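Open Day at the Frei Sawmill and Turning Shop

In April I visited the open day at Frei, a family company that saws hardwood and makes small turned and cut goods. My brother-in-law Nelu Anghel has bought boards from them for years, and he told me many times that I should see the place. The bus from Sulby leaves only every two hours, so we took his car and arrived a little before ten.

At the gate we received a paper badge and a pair of yellow ear plugs. The groups were of 17 people, and ours was mostly parents with school children, plus two furniture makers who asked very good questions.

The tour begins in the yard, where the logs are lying under water sprinklers. I had always thought that wood must be kept dry from the first day. Our guide, a lady from the drying department, explained that a log which dries too fast will crack at the ends, and then the best part is lost. From the yard we walked to the big band saw. It was running, so we looked from behind a glass wall and she spoke to us afterwards, outside.

The drying rooms I liked most. There are 4 of them, and the oldest still has its brick walls. Beech stays inside for weeks, and each morning somebody writes the moisture on a card at the door. One of the furniture makers copied the numbers from the card in his notebook, and the guide let him do it.
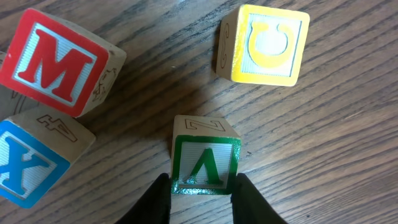
After the drying rooms comes the sanding hall, which was less noisy than I expected. The dust is pulled away through pipes in the ceiling and is burned to heat the same drying rooms. According to the board on the wall, the hall has a floor of 613 square meters. It smelled very pleasant, a little like bread.

Lunch was in a tent behind the office. We had bean soup and sausages, and the coffee was free. The line was long and the soup was finished before half past one, so I recommend to eat early. Nelu met a salesman from Stirkon, who supplies the saw blades, and they talked so long that I went alone to the small shop.

The prices there are fair. I bought a bread board in ash with a small knot in one corner, and it has been in use every day since. Pay in cash if you can, the card machine was very slow.

The parking is on the grass and it was muddy, so take good shoes. The last tour starts at three.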